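Keep the Jar, but Keep the Lid Too

In my kitchen in Flirkimholm there is one low cupboard where the empty containers live. Some held yogurt, some held pickles, one held a powder for cleaning the coffee machine and should not be there at all. Every family I know has a cupboard like this. We keep them because throwing away a good container feels like a small sin, and then on Saturday we need one, and we find 6 lids and no jar which accepts any of them.

My opinion is simple, and I have had it for many years. A container without its own lid is already garbage. We only didn't bring it out yet.

I came to this opinion slowly. When I moved here I bought a set from Vilitz, the kind which press closed. After one winter the corners did not hold anymore, and soup went into my bag and into a library book, for which I paid. After this I bought only containers with a screw neck. A thread is an old idea and a very good one. You turn it, you feel it take, and you know with your hand when it is closed. With a press lid I always have to look, and also then I am not sure.

But a thread asks something from us. It must be washed properly, and most people do not wash it. They rinse the inside, they wipe the outside, and the neck they forget.

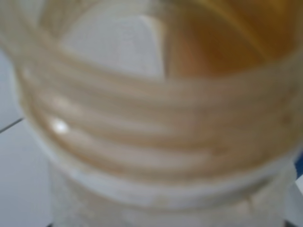
Ilmari wrote to me after my last column that I make too much of this, that the grooves on his containers have been brown for years and the rice inside never tasted of anything. Maybe it is so with rice. Rice is dry and forgives a lot. I would ask him to keep honey in the same container for one month and then try to open it.

An old toothbrush is enough for this work. I use warm water, a little dish soap, and I go around the neck following the thread, then the same inside the lid, where it is worse. It takes less time than looking for a missing lid. If the plastic has taken a color it will possibly stay, and I don't fight with it. Turmeric has won in my house many times.

The second thing I want to defend is buying one size of neck. In the Wulus shop near the station they sell containers of 200 milliliters and bigger ones too, and the same lid fits on all of them. The bigger ones are not beautiful. My sister-in-law says they look like something from a pharmacy. Still, I have bought 3 spare lids and with this my whole cupboard is calm. The pretty jars from Kyei, which I got as a present, have each a different lid, and now they hold buttons and pencils, open on the top.

People tell me that glass is better. For the smell, yes, and for tomato sauce, certainly yes. But I carry my lunch up a hill, and glass is heavy when it is empty and heavier when it is full. For the shelf I take glass, for the bag I take plastic, and I do not feel that I must choose a side.

So this week I have a request to my readers. Take everything out from the cupboard and put each lid on its container. What stays alone on the table goes out the same evening, before you start to remember what it could be good for.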